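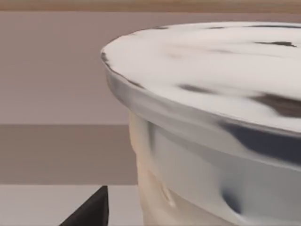
Section 6. When the arm stops against a can or other rimmed container

Sooner or later your Vumby arm will halt with one finger down beside a can and the amber light blinking on the base. It happens to all of us, so please don't feel you have broken anything. In most cases the arm has come in too close to the side wall, touched the lip on the way, and stopped itself as it was built to do. The steps below will get you going again, and they are the same in the Sala simulator as on the bench, except where a note says otherwise.

CAUTION: Do not pull the can out by hand while the light is blinking. The arm is still holding its position and can move when the load on the finger changes. Press the red stop button first, every time, even if you are in a hurry.

1. Press the red stop button and wait for the light to go steady.

2. Open the Faults page and write down the code. Code 34 means side contact. Code 22 means the fingers closed on nothing, and you can skip ahead to step 6.

3. Choose Jog, then Tool Up, and set the speed to Slow. Release the stop button when the screen asks you to.

4. Raise the arm in short taps until the fingertip is well above the lip. Take your time over this one. If the can starts to lift or tip, let go of the key and press stop again.

5. Once you are clear, move the arm sideways to the park position and look over the fingertip pads. A pad with a nick in it should be changed before the next run.

6. Open Object Setup and check the width. Measure across the rim at its widest point and enter that figure, with the opening margin at 6 mm per side.

7. Run the pick once at Slow before going back to your usual speed.

Note: In Sala, a dented or wrinkled can may be treated as a plain smooth cylinder when contact is worked out, so the stop may come a little earlier or later than you would expect from the screen. Javiera Lagos at our Plumside workshop went through 80 recorded stops with us in May, and roughly half came down to a width taken below the rim — an easy slip to make.

If code 34 comes back after step 7, leave the arm parked and write to Lino Pagano at the Zernar help desk with the fault log attached.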